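3.2 Sorting by hand at the table

The second part of the study looked at how small printed cards are put in order before they are entered in a catalogue. The cards belong to the Honau collection, which holds 3348 items, most of them short notices and labels that were kept in drawers with no fixed arrangement. Of these, 2805 had already been listed in Cindex, the index used by the project, but the listing followed the order in which the drawers had been emptied. A reader looking for a given place or maker had to search the whole list.

Earlier work on card sorting has mostly dealt with sorting as a task of the mind: how people form groups, how many groups they accept, and what names they give them (Hájek; Mühlbauer). Less attention has been paid to the furniture of the task. In our view the size of the table, the depth of the tray and the distance between the tray and the keyboard all have a bearing on the result. A person who has to stand up or turn round to put a card away will tend to make a pile first, and piles are where cards lose their place.

Sorting took place in July at an ordinary table, with no drawers or side shelves. A set of 300 cards was drawn from the collection for the purpose. The sorters were free to stand or sit. They were asked to keep the tray within reach and to read each card in full before placing it. They were not told which groups to use. Radek Rusnák and Zuzana Danko took notes separately and compared them at the end of each session. Where their notes differed, the entry was marked as open and left out of the results given in Section 4.

Two kinds of tray were tried. The first, supplied by Estow, was a shallow box with no inner walls, in which groups were kept apart by loose slips. The second was a cardboard tray with fixed partitions. The slips in the first tray moved whenever a card was pushed in, and several sorters began to hold them in place with the free hand. With the partitioned tray this did not arise. The narrow slots kept the cards upright, and a sorter could look along the edges without lifting anything out. The drawback was that a slot, once full, could not be made wider, and a large group had to be split across two slots. Of the 300 cards, 203 were placed in the same group with both trays.

The layout of the table also changed as sorters became used to the work. Most moved the laptop to the far side, facing themselves, and kept the tray in the middle. Cards still to be decided were laid flat on the table top (Figure 3).

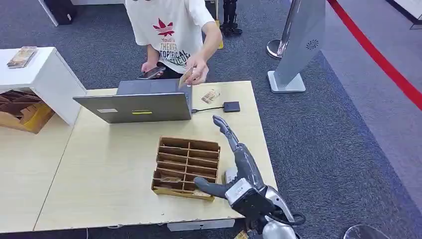 Figure 3. Cardboard tray with partitions, open laptop and cards on the sorting table.

Colm Mulligan, in a written comment on an early draft of this section, objected that the undecided cards should have been given a slot of their own, as a card left on the table is likely to be slipped under something and missed. We accept the point in part. A separate slot was offered in the later sessions and was used by most sorters, but it filled quickly, and cards placed in it were seldom taken out again until the tray was emptied. Cards left lying in view were dealt with sooner. The question of where to keep them is taken up again in Section 5, together with the labelling of the slots.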